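Clondora Messaging: Unknown Senders FAQ

Why did a message from a stranger reach my inbox?
Unknown Senders is off by default. Turn it on under Settings, Filters. Messages from numbers not in your contacts then go to a separate folder.

How long are filtered messages kept?
Ten days. The folder holds up to 400 messages; the oldest are deleted first.
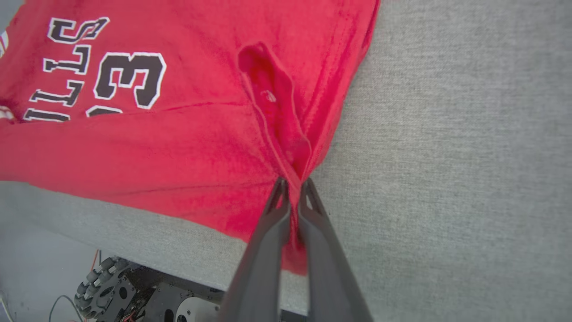 Red T-shirt with BULLS lettering.

Can I block a number without opening the message?
Yes. Press and hold the message for 3 seconds, then select Block.

Does blocking apply to group texts?
No. Leave or mute the group separately.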